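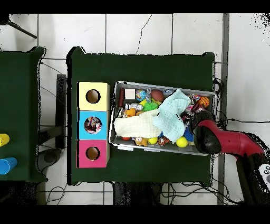 Is the women's cup semi still on for tonight?

Far as I know it's on, tip-off half an hour later than planned because the visitors' coach got stuck behind an accident. Doors are open. Will post as I go, signal in here is terrible so bear with me

28 April 2021

Right, in my seat. Rinik v Getetti, one leg, winner goes to the final at Sundemau. No second chance like in the old format, which I still think was better but that's another thread

Team sheets up. Rinik without their starting point guard, ankle, same one she did in February. Getetti full strength and they've brought a bench of twelve. Rinik have nine

Nine!! In a semi. And one of those is from the under-18s

The Tichý hall scoreboard has lost its shot clock at the far end again. Table official is going to shout the last five seconds, apparently. This happened in the quarter-final too, I thought they'd fixed it

Off we go. Getetti win the tip and score straight away, layup, far too easy

Rinik playing zone. Bit of a surprise, they've been man to man all season. I suppose with nine players you've got to save legs somewhere

Two early threes for Getetti. So that's the zone being tested then

0-8. Timeout Rinik. Coach not even using the board, just talking at them very quietly

Better. Steal at half way, and the Rinik captain goes the whole length with it. On the board at last

Somebody asked about the stream — it's on the league page but the sound is a good few seconds ahead of the picture. I'd mute it

End of the first quarter. Getetti 17, Rinik 11. Could be a lot worse after that start

Under-18s kid is on. Number 20, looks tiny next to the Getetti centre. First touch she drives right at her and gets the foul. Love that

Makes one of two. Still

Rinik have gone to a sort of 2-3 with the corners pushed up and Getetti have stopped getting the open looks. They keep swinging it round and round and then somebody throws up something daft with the clock going

Shouting of the shot clock not going well btw. Away bench reckon he started at four. Ref has had a word, everyone's calmed down

Offensive rebounds is where Rinik are staying in this. They're smaller in every position and they're just getting there first

Getetti's centre has her third foul. Four minutes left in the half. She did not agree. Off she goes

And straight away Rinik go inside. 25-23 Getetti. It was eight nothing not long ago, feels like a different match

HALF TIME. Getetti 29, Rinik 28

Bit on the centre because people are asking. She's listed at 181, which I don't believe, she looks taller than that. Either way without her on the floor they've got no one who wants the ball near the basket, and the guards end up shooting over the top. If she picks up a fourth early in the third this is wide open

Tea from the hatch is lukewarm and the queue's out the door. Staying put

Also someone replied saying Rinik should've asked for a postponement with the injuries. You can't, league rule is seven fit players and you play. They've got nine. That's that

Second half. Centre is back on for Getetti

And she scores twice in the first minute, so ignore everything I said

Rinik back to man to man. Brave. Or tired of watching threes go up, hard to tell

Lovely bit of passing there, four passes, none of them dribbled, corner three. 35-33 Getetti

The captain has been doing everything. Bringing it up, guarding their best shooter, taking the free throws. She hasn't sat down once. I worry about the last five minutes

Third quarter has got scrappy. Loads of turnovers. Held ball, held ball, travel. Ref letting a lot go under the basket at both ends, which suits Getetti more

40 all!! First time level since it was nil nil. Noise in here

Fourth foul on the centre!!! Reaching in, 30 seconds to go in the third, no need for it at all

End of the third. Getetti 42, Rinik 42

Ok. Ten minutes for a place in the final. My phone is on 5 per cent so these might get short

Rinik lead. 44-42. Number 20 again, off the glass

Getetti answer with a three. 45-44

Rinik miss, rebound, miss, rebound, score. 46-45. Told you about the rebounding

Borrowed a charger off the bloke behind, thank you bloke

Centre fouls out! Six minutes left. She got a hand from both sets of fans going off, quite right too, she's been excellent

Getetti go small, full court press. Didn't expect that. Rinik haven't seen it all night and throw it away twice in a row

51-46 Getetti. Rinik timeout, their last I think

The captain looks done in. Hands on knees. Still on though

Three from the captain. Of course it is. 51-49

Stop at the other end. Shot clock violation, and no one argued with the shouting this time

51-51. Two minutes left. I can't type

Getetti two free throws, both in. 53-51

Rinik miss. Getetti miss. Roughly 40 seconds to go and Rinik have it

Foul on number 20 driving. She's going to the line, 18 seconds

First one in. Second rims out. REBOUND RINIK. Put back. 54-53

Getetti timeout, 12 seconds, ball on the side

Long shot, short, loose ball on the floor, about six of them in a pile

FULL TIME. Rinik 54, Getetti 53

They're in the final. Nine players

Getetti will be sick about that, led for most of it and had the better shooters. The press nearly did the job and I don't know why they waited till the fourth for it

Correction to earlier, Rinik did have a timeout left at the end, they just didnt use it. My mistake

Final is at Sundemau, no date up yet. Tickets for members first then whatever's left goes on the door. Will post when I hear. Going for my train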